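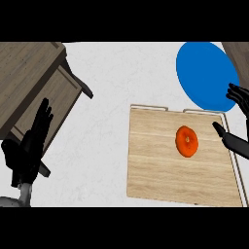

# Der Haushalt ist das schwerste Werk, das man einer Maschine geben kann

Als ich vor vielen Jahren nach Deutschland kam, habe ich zuerst in einer Großküche gearbeitet, später in einem Betrieb, der Beschläge für Fenster verpackt. Heute schreibe ich über Technik, aber die Hände erinnern sich. Wenn eine Firma mir erzählt, dass ihr Roboter jetzt »die Küche kann«, dann frage ich mich immer, welche Küche sie meint.

Eine orange Frucht liegt auf einem Schneidebrett, und in der Nähe ist ein blauer Teller. Jeder Mensch, der das sieht, denkt sofort an eine Aufgabe, so klein, dass man dafür kaum ein Wort hat: die Frucht auf den Teller legen. Für zwei schwarze Roboterhände ist das eine Prüfung, auch wenn die ganze Umgebung nur im Computer gerechnet ist. Der Finger der rechten Hand steht schon neben der Frucht. Von dort bis zu einer Maschine, der ich meine Küche überlassen würde, ist es nach meiner Meinung noch sehr weit.

Ich möchte nicht als Feind der Technik verstanden werden. Im Mai habe ich die Vorführung der Firma Trokero besucht, die an einem Modell namens Kistau arbeitet. Kistau hat zwei Arme und Hände mit Fingern, und er wurde zum größten Teil in der Simulation trainiert. Man hat uns eine Liste gezeigt mit 1071 Versuchen am echten Tisch. Die Aufgabe war immer ähnlich: ein Stück Obst nehmen, hinlegen, die Hand zurückziehen. In 379 Fällen musste ein Mensch eingreifen. Ich fand es anständig, dass die Firma diese Zahl gezeigt hat. Viele zeigen nur den Film.

Nun kann man rechnen, dass es also in den meisten Fällen gelungen ist. Richtig. Aber wer von Ihnen würde einen Küchenhelfer behalten, dem man bei mehr als jedem dritten Apfel helfen muss? In der Großküche hätte so einer den ersten Vormittag nicht überlebt, und unser Chef war ein geduldiger Mensch.

## Was in der Simulation leicht ist

Eine Simulation hat große Vorteile, das habe ich lange unterschätzt. Man kann dieselbe Bewegung in der Nacht tausendfach wiederholen, und am Morgen ist kein Teller zerbrochen. Man kann das Licht ändern, die Farbe des Bodens, die Lage der Frucht. Die Maschine lernt, dass ein Teller auch dann ein Teller ist, wenn er schräg von oben gesehen wie ein Ei aussieht.

Schwieriger wird es bei allem, was man nur mit der Haut weiß. Eine Mandarine gibt nach, wenn man sie nimmt, und eine alte gibt anders nach als eine frische. Eine Tomate ist beinahe gleich rund, aber sie verzeiht weniger. Ein Schneidebrett rutscht, wenn es nass ist, und wir legen dann ohne zu denken den Handballen dagegen. Solche kleinen Dinge muss jemand erst in die gerechnete Welt hineinschreiben. Was er vergisst, das lernt die Maschine nicht.

Der Ingenieur, mit dem ich bei Trokero gesprochen habe, sah das übrigens ähnlich. Er meinte, die Bewegung bis zum Gegenstand sei heute fast gelöst, die letzten Zentimeter seien die eigentliche Arbeit. Danach haben wir lange über Handschuhe gesprochen, weil seine Leute verschiedene Gummis für die Fingerspitzen probieren. Keines gefiel ihm richtig.

## Werkhalle und Küche sind zwei Länder

In der Werkhalle ist die Lage besser, und ich wundere mich, dass man die beiden so oft in einen Satz steckt. Die Firma Provia hat mir ihre Packstation gezeigt. Dort legt eine Maschine mit einem einfachen Greifer Teile in Kartons, über 22 Kartons in der Stunde, und sie macht es gut. Sie hat keine Finger. Sie braucht auch keine, denn die Teile kommen immer an derselben Stelle an, in derselben Richtung, und der Karton steht in einem Rahmen aus Blech.

Man hat dort also zuerst den Arbeitsplatz für die Maschine passend gemacht. Das ist vernünftig, und es ist der Grund, warum mein alter Betrieb heute vermutlich niemanden mehr wie mich einstellt. Darüber bin ich ein wenig traurig – aber mein Rücken ist es nicht.

Zu Hause geht das nicht so. Niemand will in einer Wohnung leben, in der die Tasse in einem Blechrahmen steht. Bei mir liegt das Brett mal links, mal rechts, auf ihm liegt die Post, und der Teller, den ich brauche, ist unter drei anderen. Eine Haushaltsmaschine muss mit meiner Unordnung leben, und zwar mit meiner, die anders ist als die Unordnung der Nachbarn.

## Das Versprechen und der Preis

Die Firma Yoo wirbt jetzt mit einem Gerät, das in 6 Monaten »den Abwasch übernehmen« soll. Ich habe gefragt, ob damit auch die Pfanne mit dem angebrannten Ei gemeint ist. Die Antwort war freundlich und lang, und ein Ja habe ich darin nicht gefunden.

Mich stört an solchen Versprechen nicht der Optimismus. Mich stört das Wort »übernehmen«. Eine Arbeit übernehmen heißt in meiner Vorstellung, dass der andere weggehen darf. Er darf im Nebenzimmer ein Buch lesen und muss nicht horchen, ob etwas fällt. Solange ich neben dem Gerät stehe und aufpasse, habe ich den Abwasch nicht abgegeben, ich habe nur eine zweite Tätigkeit dazubekommen, nämlich das Aufpassen. Wer einmal ein Kind beim ersten Zwiebelschneiden begleitet hat, der kennt diese Müdigkeit. Beim Kind lohnt sie sich allerdings.

Ich würde mir deshalb wünschen, dass die Hersteller eine andere Zahl veröffentlichen als die gelungenen Griffe: wie viele Minuten am Stück der Mensch das Zimmer verlassen konnte. Bei der Packstation von Provia wäre das eine schöne Zahl. Bei Kistau war es, so weit ich gesehen habe, keine einzige Minute, zwei Leute standen die ganze Zeit am Tisch, einer davon mit der Hand am roten Knopf.

Trotzdem werde ich wieder hingehen, wenn sie mich einladen. Es gibt in der Vorführung einen Moment, den ich gern habe: Die Hand ist schon über der Frucht, die Finger beginnen sich zu schließen, und im Saal spricht keiner mehr. Beim dritten Mal hat es geklappt, und ich habe mitgeklatscht wie alle anderen. Am Abend habe ich dann das Geschirr gespült, mit der Hand, und bin nach einer Viertelstunde fertig gewesen.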